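Does Washing Clothes Less Often Save Anything?
Sqalli Hall Household Science Project - Final Report

3. What we set out to check

Posters in the Brarkham laundry rooms claim that students could halve their water use by wearing shirts more than once between washes. We doubted it. The posters give no source, and the number looks like something picked because it fits on a poster.

We asked residents on two floors to keep a laundry diary through February. 84 people signed up and 50 handed in a diary we could read. That is a poor return, and the people who bothered were probably the tidy ones. 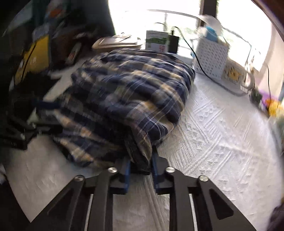
Each diary listed the item, the number of wears and the reason for washing it. "Smelled" and "spilled on it" were the reasons we expected. The most common entry was "laundry day," meaning the item went in with everything else whether it needed it or not.

4. Results

The group told to re-wear shirts ran fewer loads, but only by 9 percent. Half was never close. Most people wash when they run out of socks and underwear, and a shirt or two left out of the drum does not cancel the trip.
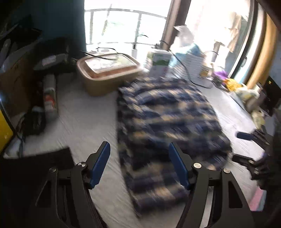
We also tried the Piva app, which is meant to estimate water per load. It gave us different answers for the same machine on the same Sunday, so we dropped it and used the meter readings from the Tamora machines instead. Those cover the whole room and can't be split by person, so we would not lean on them too hard either.

5. Problems

Diaries depend on memory. Several looked filled in all at once, same pen, same slant. We kept them in - maybe we shouldn't have.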